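One Pot, One Bench: Cooking Small with Graciela Navarrete

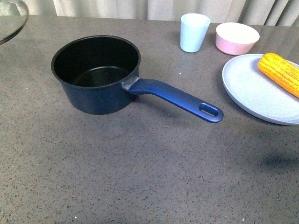 What can a person cook if they own only one small saucepan?

Soup, rice, porridge, eggs, lentils, pasta for one, custard, and most of the sauces that people buy in jars.

This is the short answer Graciela Navarrete gives at the beginning of her evening class, and the long answer takes her four weeks. I met her at her flat, in the kitchen where she tries all her recipes before she teaches them. The kitchen has a speckled grey bench, a cream curtain, and very little else which you could call equipment. She offered me tea, and the water for the tea she boiled in the saucepan too.

"I had a kettle," she said. "It broke in February and I did not replace it. I wanted to see how long I will be annoyed. I was annoyed for one week."

Navarrete came to cooking classes from another job. She worked many years in the office of a furniture importer, Trundberg, and in the lunch hour her colleagues asked her what was in her container and how she made it. Most of them rented a room or a very small flat. They had two burners, sometimes one. They believed that real cooking needs a full set of pans.

"They were buying the big box with the pots inside each other," she said. "Then they had no cupboard for it. So they kept the box under the bed and ate toast."

The class is called Domen, a name she took from a street where she lived as a student. It is held in a hall with poor ventilation, so nothing is fried. I asked her if this is a problem for the students and she looked surprised. For her it was a reason to choose the menu, and the menu is mostly things that simmer.

Her own saucepan is dark navy with a bright blue handle, non-stick inside. She is not sentimental about it. When I asked her which brand she recommends, she refused to answer, and said only that the handle should be long enough that your knuckles stay away from the steam, and that there should be a hole in it for hanging. The lid she prefers in glass.

"With a metal lid, people open and close, open and close, because they want to see the rice. Every time they open, the steam goes out. With glass they can look as much as they like and the rice does not mind."

Rice is the first lesson. She teaches it with two parts water to one part rice, the lid on, the lowest flame, and then a rest off the heat with the lid still on. The rest is what the students skip. One of them, Nikau Kerslake, joined us later in the afternoon with a bag of lemons from his mother's tree, and he admitted that he skipped it for years.

"I thought the rice was done when I was hungry," he said. "Mine was always glue on the bottom and hard on the top. I ate it with tomato sauce so I couldn't tell."

Kerslake is a night worker at a parcel depot. He comes home when the neighbours are leaving, and he does not want to make noise or wash many dishes. His favourite from the class is red lentils with cumin and a squeeze of lemon, which he makes in 30 minutes and eats directly from the pan. Navarrete does not approve of the last part, mainly because he uses a metal fork.

"A fork in a non-stick pan!" she said. "I bought him a wooden spoon. He has it in a drawer."

"It's a nice spoon," Kerslake said. "I'm saving it."

About the care of the pan she is strict in general. She lets it cool down before it goes in the water. She washes it by hand with a soft cloth, and she never puts it in the dishwasher, even when the packet says it is allowed. She does not heat it empty. If something sticks, she fills the pan with warm water and a little bicarb and goes to read her newspaper. When the coating begins to lift, she says, the pan should go, and there is nothing to discuss.

I wanted to know what is hardest with one pan, and she said the order. When you have four pots, everything can be late together. When you have one, you must know what can wait. She cooks the pasta first, drains it and puts it in a bowl with a plate over it, then makes the sauce in the same pan without washing it, with a little of the pasta water. The pasta goes back at the end for one minute. For a soup she softens the onion slowly and adds the stock in parts, so that it never comes close to the rim.

A small pan also boils over quickly. For porridge she uses 50 grams of oats and lets the milk come only to the middle of the wall. Some students want to make a double portion for the next day, and she tells them to make it the next day.

The other subject is the bench. In the class each student gets a piece of table, and before the flame is lit they must put away everything they are not using. She calls this "giving the pot its place". At home she does it also. The shopping goes in the cupboard and the letters go to the hall, and the knife is washed as soon as the onion is cut. Her friend Delia Zúñiga, who taught her to bake, keeps every jar out where she can see it and cooks very well, and the two of them have argued about it for a long time.

"Delia says my kitchen looks like I am moving out," Navarrete said. "I say hers looks like a shop after an earthquake. But her bread is better than mine, so I don't say it loudly."

Before I left she made the custard from the fourth week, with two egg yolks, milk, sugar and a strip of peel from one of Kerslake's lemons. She stirred it on a very low flame and talked the whole time about the price of eggs. When it covered the back of the spoon she took it off, poured it in three cups, and filled the pan with water from the tap. Mine was a little thin. She told me to wait until it was cold, and found a jar so I could carry it home on the tram.

The next Domen class starts when the hall is free again after the winter repairs. Students bring an apron, a container with a good lid, and their own saucepan if they have one.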